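Rirov 2 and your old maps: timers, variables and the Novgate conversion

11 March 2023

The new version of the Rirov map editor has been out long enough for most of the club's map makers to have tried it. The questions that came in since the last issue were nearly all about the same thing: a Stunero map that ran fine under the old editor gets opened in the new one, saved without any changes, and then behaves differently in play. This item goes through what changed and what to do about it. The examples come from converting Novgate, the big two-player map from our November download pack, which has 433 scripted events and so ran into almost every problem there is.

If you only make maps by placing terrain, towns and monsters, and you never open the script window, you can convert your files and skip the rest. The terrain format is the same as before.

Make a copy first

Rirov 2 writes over the old file when you save. It does not ask and it does not keep a backup. The old editor can't open the result. Copy the whole map folder, including the text subfolder, before you open anything. Two members lost the original texts of their campaign maps this way. One of them got most of it back by pulling strings out of a saved game, but it took a long evening and all the line breaks were gone.

Timers now fire before income

In the old version the start of a new day went like this: the game added income, grew the creatures in the dwellings, and then ran the timer events. Now the timers run first. For a lot of maps it makes no difference. If your timer shows a message or opens a gate, leave it alone.

It matters if the timer reads the player's gold or the number of creatures for hire. In Novgate there is a tax event that takes a share of the gold held by whoever owns the middle town. Under the new order it looks at the gold before the daily income comes in, so a player who spends everything the day before pays nothing at all. In the first test game after the conversion the red player paid no tax for the whole first month.

There are two ways to fix it. You can move the event from the "new day" group to the new "after income" group, by selecting it in the event list and choosing the group from the drop-down on the right. Or you can leave it in place and tick "old day order" in the map settings. The setting applies to the entire map, and it also turns off the new weekly events, so use it only if you are sure you won't want those later.

One thing the manual leaves out: moving an event to a different group puts it at the bottom of that group. If two events depend on each other, check the order by hand afterwards with the arrow buttons.

Percentages and whole numbers

So, the script language Stunero uses, works with whole numbers only. It always has. What changed is the order in which it works out a line. The old version went strictly left to right. The new one works out any division first, unless you put brackets in.

Here is a line from the Novgate dwelling script, which adds a bonus to the weekly growth of a creature:

bonus = growth * percent / 100

With a growth of 35 and a bonus of 37 percent, the old editor multiplied first, got 1295, divided by 100 and dropped the remainder. The bonus was 12 creatures. The new one divides 37 by 100 first and gets 0, and then multiplies 35 by 0. The player gets no bonus, and there is no error message because nothing is wrong as far as the program is concerned.

The cure is brackets around the part you want done first:

bonus = (growth * percent) / 100

You can search a script for the slash sign with Ctrl+F and check each one. Search inside the text subfolder too if you keep shared functions there, as they are not included in the editor's own search. I converted a good part of Novgate before I noticed that, and had to go back through it.

The remainder is still dropped, as before. If you would like the result rounded to the nearest whole number, add 50 before you divide by 100:

bonus = (growth * percent + 50) / 100

In the example above that gives 13 in place of 12. Whether this is fairer is up to you, but do it the same way in all the dwellings on the map, or players will notice that one kind of creature grows faster than the tooltip says. This trick is only for positive numbers. If your script can produce a penalty as well as a bonus, test for that first and subtract 50 in that case.

Variables that keep their values

Local variables used to be cleared to zero each time an event ran. Now they keep whatever was in them from the last time. The release notes list this as a speed improvement. For the map maker it means every local variable has to be set before it is used.

The usual sign of trouble is an event that works the first time and not afterwards. A counting loop that begins without setting its counter will run properly once, and the next time it will find the counter already at its top value and stop at once. In Novgate the wandering merchant had this problem: he offered his goods on the first visit and had an empty shop on every later one.

Add a block at the top of each event that sets everything you use:

counter = 0
found = 0
cost = 0

It is dull work. The editor does have a checker now (Tools menu, "Check script") that lists variables which are read before they are set, and it caught most of the ones in Novgate. It missed those set inside a condition that isn't always true. For those you have to read the script yourself.

Global variables are not affected and can be left as they are.

The computer player and gates

The computer player now treats a closed gate as a wall until it opens. Before, it would walk up to a gate and stand there for weeks, which many of us used on purpose to keep a strong enemy hero parked in a known spot. That no longer works. The hero turns around and goes looking for something else to do, usually your mines.

If your map depends on the old behavior, place a guard post object on the tile in front of the gate and give it to the computer player. Set its value high. Heroes will garrison it and stay put as long as nothing more tempting is within two days' travel. On Novgate I put one at the north gate and one by the bridge. The north one does its job. The hero at the bridge still wanders off now and then, probably because of the ore mine across the river, and I haven't found a value that stops it – suggestions are welcome.

Text and special characters

Accented letters in message texts come out as question marks if the file was saved with the old default encoding. Open the text file in any plain editor, save it as UTF-8, and load it again. Do this before you open the map in Rirov 2. Once the editor has saved the question marks, they are what you have.

Long messages are also cut at a different point. The message window got wider but shorter, so a text that just fit before may now need a second page. Put a page break in yourself where it reads well, using the same code as before.

Testing a converted map

Play the first month with all players set to human and do nothing but end the turn. Every timed message should appear once. Write down the gold of each player at the start of every week and compare it with the same test in the old version. This finds the timer and percentage problems quickly, and it doesn't take long if you turn the animations off.

Then play one normal game against the computer, and visit each scripted object at least twice. Save in the middle of the game, quit and load again. Some of the faults only show up after a load, such as a quest giver who forgets that he has already handed over the reward.

Old saved games can't be used with a converted map. Finish any game you have going in the old version first, or keep both versions installed in separate folders. They run side by side without trouble as long as you don't point them at the same map directory.

Where to get the converted Novgate

The converted map is on the download page under the two-player section. The old one is still there as well for people who haven't upgraded. Other than the fixes above, nothing in it was changed: the towns, the starting heroes and the treasure are all where they were. If you find something that plays differently from the old map, send the saved game along with a note saying which event you think it is and what day it happened. A saved game from the turn before is better still.

The next issue will have the list of maps for the spring pack and a short piece on the new weekly events. If you have a map you want included, please convert it first and say in your message which version you tested it with.

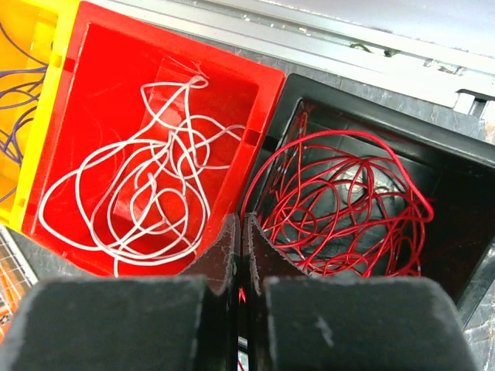
Colored bins with white, red and purple wire.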